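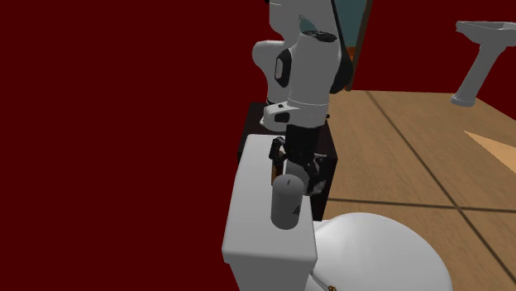 Section 4. Setting Up Your Quiet Half Hour

The Pomcombe rest plan works from one fixed period a day, kept at the same time and in the same spot. Choose the spot before you choose the time. A bedroom corner, a porch or a bathroom with the door shut will all do. Look for one plain surface to rest your eyes on, such as a stretch of deep red wall with no tile or trim on it. The color is up to you.

1. Open your workbook to the week chart and mark every hour you already owe to someone else.

2. Circle one open half hour. If there isn't one, go back to Section 3 and drop or hand off a task first.

3. Write the half hour on the family calendar in ink. Use your own name, as you would for a dentist visit.

4. Tell the people you live with when it starts, when it ends and what counts as an emergency.

5. Put your phone in another room. Use a kitchen timer.

6. Sit down and start the timer. You may pray, read one short passage or do nothing. Do not make lists.

7. When the timer rings, write one line in the log on page 12.

Note: If you share a home with small children, split the period into two parts of 15 minutes. Ecaterina Ardeleanu's bedtime chart in the Jilport supplement shows one way to do this.

Note: A missed day is left blank in the log. Do not double up the next day.

Caution: Do not use the half hour to catch up on sleep. If you fall asleep on most days, move your bedtime earlier and wait a week before you go on to Section 5.

Caution: This plan does not replace medical care. If you feel worn out after 4 weeks of regular rest, see your doctor.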